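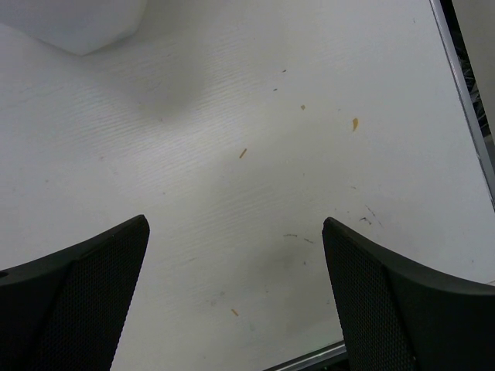

Ticket 405
Site: Wernby, bench cell 2
Opened by: Cletus Halvorsen
Opened: January 26, 2026
Priority: medium (was low, bumped by Inga)
Status: open, waiting on parts

Problem as reported
Arm stops mid wipe-down, throws "surface not clear", waits for a person. 11 stops on first shift. People on the bench are walking over to clear it every time and the packing line backs up behind them. They want to know if they should just go back to wiping by hand.

Cletus, first look
Table has orange-tan bits on it, small, slivers and flakes. Couple of dark specks too. Also dark scuffs over by the right finger, short diagonal streaks, and a squiggly smear a bit left of that. Gray smudge between the fingers. Didn't wipe anything yet, wanted Senberg to see it as is.
Fingers open, nothing in the grip. No idea what the orange stuff is.

Cletus, update
Wiped with dry cloth. Bits gone. Scuffs still there. Restarted, ran 4 cycles, stopped on the 5th with same message. So not only the crumbs.

Cletus, update
Tried the usual:
- cleaned wrist camera lens, no change
- reseated wrist cable, no change
- re-taught table height, no change
- overhead light off, stops went up. Light back on.

Senberg support reply
Surface check compares against the reference saved at install. Permanent marks count as debris if they weren't there at install. Please take a new reference with the table clean and send the log. Default threshold is 100, you can lower to 98 as a test but dont leave it there overnight.

Cletus, update
New reference taken. 98 set. No stops for the rest of the shift. Put it back to 100 before I left, per Senberg.

Inga, second shift
Stops are back at 100. Fewer, but back. Also need to say this somewhere and the ticket is where people read: the crew were told the arm takes over wiping and sorting so they could stay on packing. What they got is wiping, plus clearing faults, plus nobody has time in the plan for the faults. Two people have been doing it on their break. I've told them to stop. If it faults on break it waits.

Cletus
Fair. Will raise it. Didnt know about the breaks.

Inga
Also who is allowed to hit restart? Older hands won't touch it, they think they'll get blamed if it goes wrong. Newer ones hit it without looking at the table. Need one rule.

Cletus
Rule for now, taped to the post:
1. Look at the table first.
2. Loose bits, brush them off with the arm paused. Not with it running.
3. Restart once.
4. Stops again, leave it, write the time on the sheet, go back to packing. No blame, the sheet is for me.
Anyone on the bench can restart. I'll do a 10 min walk through at shift change, both shifts.

Senberg support reply
Log received. The scuffs sit close to the edge of the check zone. Reference may be picking them up differently as the arm's shadow moves. Recommend replacing the top or masking the area. Masking means real debris in that patch will be missed.

Cletus, update
Not masking. Crew would have to eyeball that patch every cycle and we're back where we started. New top ordered from Ulwood, quoted for March.
Until then: arm does sorting only, wiping is by hand, one person per shift, and it goes in the plan as a real task with time against it. Inga has the rota.

Inga
Rota done. Second shift asked if the wiping goes back to the arm once the new top is in. I said we'd ask them first.

Open items
- new top, Ulwood (Cletus)
- find where the orange bits come from (Cletus)
- fresh reference after top is fitted, then run at 100 for a full shift before handing wiping back
- fault time added to the packing plan (Inga)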